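The gripper that lied about being closed

I lost most of February to a fault in my block-stacking setup, and I want to write it down before I forget the order things happened in.

The arm runs a simple job. It picks colored cubes off a white table and stacks them, over and over, so I can collect numbers on grip wear. The gripper controller is a Claltix board, the arm is an older Prondow, and the plan was 2000 cycles without me touching it. It stopped at cycle 214.

The log said "grip confirmed" and then, two seconds later, "object lost." I cleared it and restarted. It ran 18 more cycles and did the same thing. After that it got worse, and by late afternoon it was failing on nearly every pick. What bothered me was the grip confirmed line. The controller was reporting a hold it didn't have, and then swinging the arm at full speed. 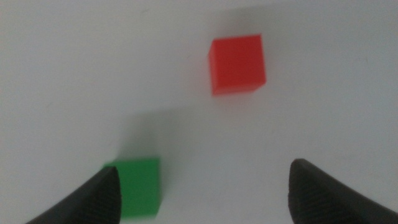
Can a gripper report a good grip when it isn't holding anything?
It can, if the controller judges the grip by motor current alone. A stiff joint or a dragging cable pushes the current up the same way a cube does, and the software can't tell which one it's seeing.

I blamed the pads first, since they were the part I was testing. I cleaned them with alcohol, let them dry and tried again. No change. Then I swapped the power supply for a spare Elero unit I had on the shelf. No change there either, and that cost me an evening of rewiring.

Leonor Guerreiro came by and asked to see the current plotted against finger position. I had only been logging the peak. With both on one chart, there was a bump at the same position on every close, cube or no cube. On a bad cycle the bump went over the threshold and the controller called it a grip. 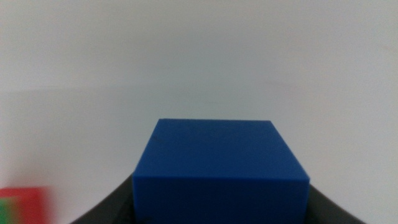

Blue cube between the fingers.

The cause was the motor cable. I had zip-tied it too close to the wrist, and at certain angles it pulled on the connector and loaded the linkage. The threshold was set to 300 mA, a number I copied from an old project called Dương that used a different motor.

I moved the tie back, gave the cable a proper loop and raised the threshold. The controller now also checks finger position before it reports a grip. If the fingers close past the width of a cube, the arm stops and waits for me. 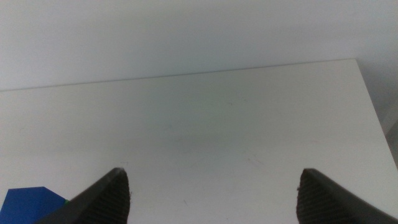
What I should have done sooner

Hit the stop and left it off. I kept restarting a machine that was giving me false readings, and I was reaching onto the table between runs to reset the cubes. The arm never touched me, but I was trusting the same log that was wrong about the grip. Power goes off now before my hand goes in.

I'm starting the count over from zero. The old pads stay on for the first run.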